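Reading Numbers Straight Through

August 2019

I finished Numbers last week. It took most of the summer, a chapter at a time, and I skipped nothing, including the census lists. I had read parts of it before for a class Forough Ghorbani taught at Ondovstead, but we went from story to story and left the laws out.

Reading it in order changes how the laws look. Chapter 15 comes right after the spies and the failed attack on the hill country. The people have just been told they will die in the desert, and the next thing in the text is a rule about flour and oil that starts "When you come into the land." I used to take that as bad editing. Now I think whoever put it there wanted the promise repeated at that point, and a rule about offerings was a way to do it. 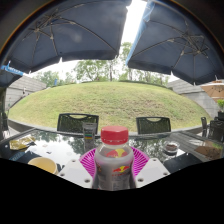

Parviz Azimi disagrees with me. His view is that the laws were placed wherever there was a gap between stories, and that readers find meaning in the order because they go looking for it. He may be right about chapter 19, the red heifer. I can't connect it to Korah's rebellion except that many people have died and somebody has to deal with the bodies.

The second census in chapter 26 was easier going than the first. By then you know why it's being taken. Verse 64 says no one on this list was on the old one, apart from Caleb and Joshua, who come up in the next verse. I read the two lists side by side, tribe by tribe. Simeon drops by more than half. Manasseh goes up a lot. The text doesn't stop to explain either one.

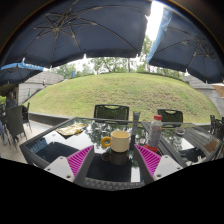
Then there are the daughters of Zelophehad, who get chapter 27 and come back in chapter 36 to close the book. I had forgotten that the second passage limits the first. They can inherit, but they have to marry inside their tribe. Nighat Orakzai wrote to me in May that she thinks the book ends there on purpose, with land nobody owns yet. I'm still thinking about that.

Deuteronomy is next. I have 8 pages of notes on Balaam that I'll type up before I start it.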